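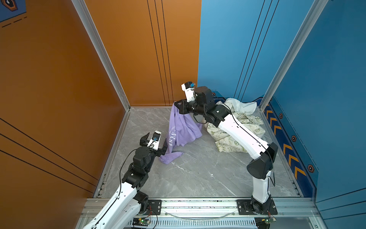

Lavender top, pale script lettering down one side. White cloth and the peace-sign print still in the pile.

1/ Folding notes, October. Sweatshirt-weight tops are the slow item in any basket. Thick hem, bulky sleeves, and they never start flat.

2/ Lift from the top and let it hang before you lay it down. Gravity sorts out most of the twist. Picking up by the hem just turns the sleeves inside the body.

3/ Lettering goes face down on the first lay. Sleeves in, sides to the middle, then thirds from the hem up. Print ends up on the outside of the stack.

4/ Niloufar Zamani asked about shelf depth. Mine are 200 mm between boards. That takes 5 folded tops, or 7 if you press down - I don't, it creases the print.

5/ Light cottons go last. They fold in any order and fill the gaps at the side.

6/ Kauko Kauppinen rolls his. Fine for a drawer. On an open shelf the colour you want is always at the back.

7/ Towels next, once I've cleared the whites.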